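Plollance Community Help > Work and Study > Going back to learning

Starting a lab technician course at 53, how do I get my maths and note-taking back up to speed?

Posted by Mariann Dobos
December 4, 2025

Hello all! I've just been offered a place on the part-time laboratory technician course at Fesell College and I'm over the moon. I'm 53, I left school with decent marks in biology and dreadful ones in maths, and I've spent most of my working life in the office of a builders' merchant. I've wanted to do something like this ever since my daughter brought her chemistry homework to the kitchen table and I enjoyed it more than she did.

The course pack arrived and two things in it have given me the wobbles. The first is the maths. There's a page of practice sums on dilutions, and I can follow the worked ones, but the moment I'm on my own with a blank sheet I lose track of whether I should be multiplying or dividing. The second is notes. They want us to keep a proper lab notebook from the first session and it counts towards the mark. My handwriting is tiny and I tend to scribble things on the backs of envelopes.

What would you do in the weeks before it starts? I can manage an hour most evenings once the dog's been out. I don't mind spending a bit on a book but I'd rather not buy a whole shelf of them. Also, if anyone has done this sort of course while working, did you manage to keep up?

Ayten Canpolat
Helpful (159)

Congratulations Mariann, what lovely news! I did almost the same thing (I was a school cook before) and I now work in the water testing lab at Szekeres, and I still get a little thrill when I put my coat on in the morning. You are going to have such a good time.

Dilutions first. Forget the formula for a week. Get a bottle of squash and a measuring jug and do it in the kitchen, truly. One part squash and nine parts water is a one in ten. Take one part of that and add nine parts water again, and you've got a one in a hundred of what you started with. Taste it if you like, it's horrible by then, but you will never again forget which way the numbers go. When you've done that a few times, write down what you did as a sum and the formula will look like an old friend. The thing that trips up almost everyone is the difference between "one part to nine parts" and "one part in ten parts total". They're the same mixture! But people write the first one as 1:9 and others write it as 1:10, and you have to check which your college uses. Ask in the first session, the tutor will be pleased you did.

After that, units. Millilitres to microlitres, grams to milligrams. Make yourself a strip of card with them in order and use it as a bookmark. I had mine taped inside a cupboard door so I saw it every time I made tea.

You'll also want to get comfortable with grids, and this is where your office years will help you, because it's a spreadsheet in plastic. Many of the tests you'll learn are done in plates with rows of little wells, and you have to know exactly what went where. The rows have letters and the columns have numbers, so A1 is one corner and H12 is the opposite one.

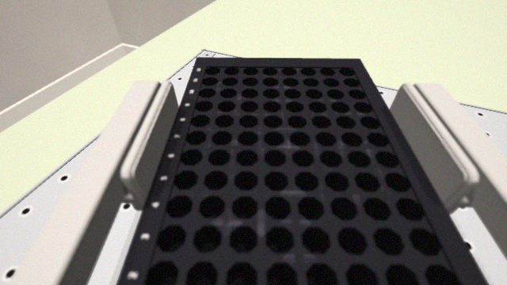

A black 96-well plate. The wells run eight across the short side.

I'd practise by drawing the grid on squared paper and filling it in with anything at all, say a dilution going down each column with your blanks in the last one. Draw the map before you touch a pipette and tick off each column as you fill it. Black plates are used a lot for tests where you're measuring glow, and it can be hard to see by eye which wells have something in them, so the ticking matters even more there. I lost my place once in my first term and had to begin again with everyone else packing up, and I have ticked religiously ever since.

Notebook: write in pen, date every page, and if you make a mistake put one line through it so it can still be read. No envelopes! If you do end up with a number on a scrap of paper, stick the scrap in and sign across the edge. Big handwriting isn't needed but leave more space than feels natural. You'll want to come back and add things.

And yes, I kept up while working, though my ironing didn't. Do let us know how the first session goes, I'm so pleased for you.

Géza Lakatos
Helpful (3)

get the free Uro flashcards on your phone, theres a units pack and a lab safety pack. did them on the bus every day in August before mine started and they helped loads. the chemistry pack is a bit rubbish tho, skip that one. good luck!!

Magdolna Pálfi
Helpful (53)

I'd agree with nearly everything Ayten says, but as somebody who marks notebooks for a different college I'd like to put in a word for writing things down in the order they happen. New students often leave the method blank and fill it in at home from memory, all beautifully neat, and it's nearly always missing the interesting bit. If you waited longer than the sheet said, or the water bath was a couple of degrees out, put it in there and then. I'm delighted when I find a line like "dropped tip, took a new one". It tells me I can trust the rest of the page.

For practice, keep a notebook for something at home. Bread is perfect: weights, times, temperature of the kitchen, what the dough felt like, how it came out. Do 2 loaves with one thing changed between them and you've already run a small experiment, and you get toast out of it.

On the maths, always guess the answer before you work it out. If your guess is "a bit less than ten" and your calculator says four thousand, you've pressed something wrong or turned the sum upside down. It takes a few seconds and it does wonders for confidence.

One book is plenty. Before you buy any, ask the college library what they have, and ask whether they'll let you borrow before term starts. Ours does and hardly anyone takes us up on it.

Comments

Mariann Dobos: Oh, these are wonderful, thank you all. The squash is out on the worktop as I type! Magdolna, I bake every week, so I've no excuse. Ayten, did you have to buy your own lab coat?

Ayten Canpolat: I did, and get one with poppers, you can whip it off fast if you spill something down it. Check the sleeves when you try it on, mine came down past my fingertips and I had to send it back.

Nnamdi Onyeka: Starting at Fesell in the same intake, and the dilution page frightened me too. Happy to swap practice sums if you fancy it, Mariann.

Mariann Dobos: Yes please Nnamdi! I'll send you a message tonight.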